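Henton-Wettbewerb Elektro-UL: Wertung nach Strecke oder nach Energie?

querruder_kurt
Hallo zusammen,
die Ausschreibung für den Henton-Wettbewerb ist seit Freitag online. Geflogen wird ab Vundonau, Anmeldeschluss ist im Februar. Zugelassen sind einsitzige Elektroflugzeuge mit höchstens 300 kg Leermasse einschließlich Akku. Gewertet wird die verbrauchte Energie pro Kilometer, die Gesamtstrecke zählt nur noch bei Gleichstand. Letztes Mal war es umgekehrt.
Ich halte das für einen Fehler. Wer wenig verbrauchen will, fliegt langsam, und bei Gegenwind steht das halbe Feld in der Luft. Wie seht ihr das?

Bastelhangar
Ich finde die neue Wertung besser. Bei der alten hat gewonnen, wer den größten Akku unter die Massegrenze bekommen hat. Mit Flugzeugbau hatte das wenig zu tun. 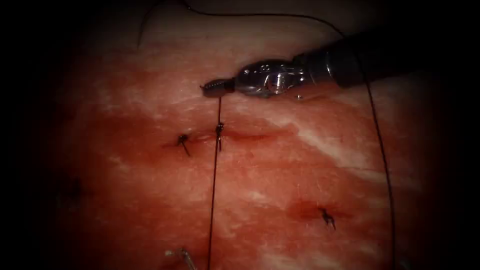 Re: Wertung nach Strecke oder nach Energie?

leewelle
Die Mindestgeschwindigkeit steht doch drin, Abschnitt 4. Wer im Mittel darunter bleibt, bekommt keine Wertung für den Tag. Damit ist das Argument mit dem Langsamfliegen weitgehend erledigt.

querruder_kurt
Das ist die Geschwindigkeit über Grund. Bei Rückenwind auf der Hinstrecke ist die geschenkt, und auf dem Rückweg lässt man es treiben. Gemittelt wird ja über den ganzen Umlauf.

leewelle
Nein, gemittelt wird je Schenkel. Lies noch mal nach. Die Wendepunkte trennen die Schenkel.

querruder_kurt
Stimmt, je Schenkel. Habe ich überlesen. An meiner Meinung zur Wertung ändert das aber nichts.

spornrad_w
Ich bin bei der Gruppe um Sandamali Selvanayagam dabei, wir bauen die Nina. Für uns ist die Energiewertung günstig, das gebe ich zu. Der Flügel ist auf wenig Widerstand ausgelegt, der Akku ist klein, und gegen die Reichweitenflieger hätten wir nach der alten Regel keine Chance gehabt. Beim Leermassenlimit sieht es schlechter aus. Auf der Waage standen zuletzt fast 300 kg, und das Rettungsgerät war noch nicht drin.

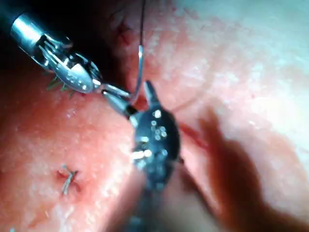 Wir haben deshalb die Cockpitverkleidung noch mal angefasst und den Kabelbaum gekürzt. Der Regler sitzt jetzt direkt hinter dem Brandspant, die dicken Leitungen zum Motor sind dadurch viel kürzer. Als Nächstes ist das Fahrwerk dran. Mehr lässt sich ohne Eingriff in die Struktur nicht holen, und das will vor der Anmeldung keiner von uns.

Bastelhangar
Welcher Regler ist das? Der von Bramel?

spornrad_w
Ja, Bramel, die luftgekühlte Ausführung. Im Steigflug wird er warm, im Reiseflug macht er keine Probleme. Die Unterlagen dazu sind allerdings dürftig, die Pinbelegung vom Datenstecker mussten wir selbst ausmessen.

windsack_ost
Den hatten wir auch und haben ihn wieder ausgebaut. Bei uns hat er die Leistung schon zurückgenommen, bevor die Platzrundenhöhe erreicht war. Lufteinlass größer machen hat kaum etwas gebracht. Würde ich nicht wieder kaufen.

spornrad_w
Wie groß war euer Motor? Wir liegen im Steigen deutlich unter dem Nennstrom. Wer den Regler am Limit fährt, hat das Problem natürlich.

windsack_ost
Wir lagen auch darunter. Vielleicht eine andere Serie, schau mal auf das Typenschild. Unserer war die Revision 2.

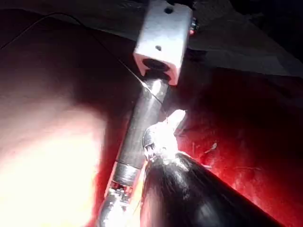

Metallstange am hellen Block, von links oben kommt ein dünner Draht

windsack_ost
Zurück zur Wertung. Ebbe Nyberg hat beim letzten Mal die 735 km geschafft, verteilt auf alle Wertungstage. Nach der neuen Formel wäre er damit im Mittelfeld gelandet. Mir tut das für solche Flüge leid. Die Strecke versteht jeder Zuschauer, Wattstunden pro Kilometer muss man erst erklären.

leewelle
Die Zuschauer sind mir ehrlich gesagt egal. Der Preis ist für Konstrukteure gedacht, so steht es auch in der Einleitung der Ausschreibung.

querruder_kurt
Dann sollte man wenigstens einen Sonderpreis für die längste Strecke ausloben. Ich schreibe Henton deswegen an. Falls jemand mitzeichnen will, bitte PN mit Name und Verein.

Bastelhangar
Beim Sonderpreis bin ich dabei. Frag bei der Gelegenheit bitte gleich, ob mit dem eigenen Ladegerät geladen werden darf oder nur an den Säulen am Platz. Dazu finde ich in der Ausschreibung nichts.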